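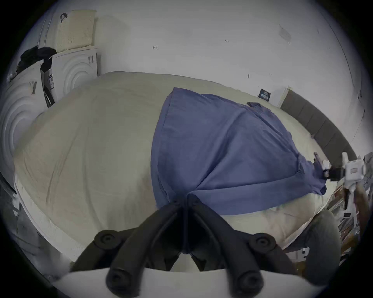 Attachment 1 - bed 14, blue top cloth on the cream duvet

Nestbridge Property Support
Ticket 493
Subject: Blue top cloths creased and too short after wash
Opened by: Oona Aaltonen
Assigned to: Siyabonga Mathebula
Category: Linen / Bedrooms
Priority: Normal
Status: Waiting on supplier

Oona Aaltonen, 8:40 am
The blue cloths that go over the duvets came back from the July wash and they won't lie flat. Photo attached from bed 14. There's a crease line running diagonally across it and the edges want to roll. Duvet is fine apart from the usual wrinkles. I've tried smoothing by hand and pulling from the corners. Same thing on the other beds on this floor.

Siyabonga Mathebula, 9:15 am
Thanks. Which wash program, and were they tumble dried? Also please lay one next to an unused one from the cupboard and measure the long side of both.

Oona Aaltonen, 10:05 am
Kerttu did the wash so I've added her. Unused one is 20 mm longer than the washed one. Hem looks OK on both.

Kerttu Hakala, 10:32 am
Program 4, same as the sheets. Then the dryer on high, full load. They sat in the drum over lunch before I got to them - that may be your crease.

Siyabonga Mathebula, 11:10 am
Probably. Please try this on one cloth only:
1. Wash again on program 2, half load.
2. Take it out when the drum stops and shake it.
3. Line dry, no dryer.
4. Iron from the back, medium, hem last.
Put it on bed 14 and let me know.

Kerttu Hakala, 3:50 pm
Done. Diagonal crease is gone. Edges still roll a little on one long side. Length is the same as before, so it has not come back.

Siyabonga Mathebula, 4:20 pm
OK. Do the rest of the floor the same way. I've written to Truda about the shrinkage. Their care sheet says low heat, so I don't expect much, but we bought over 2,000 of these across the houses and I'd like an answer on the rolling hem.

Oona Aaltonen, 4:31 pm
One more thing for whoever is up there next. The pencil marks on the wall behind bed 14 (an arrow and 1.25) still need to come off, and there are some scuffs to the right. Separate ticket?

Siyabonga Mathebula, 4:44 pm
Yes please, under Walls / Paint, assign to Toivo Vainio.

Status changed: Open to Waiting on supplier
Watchers: Kerttu Hakala, Brunello Pace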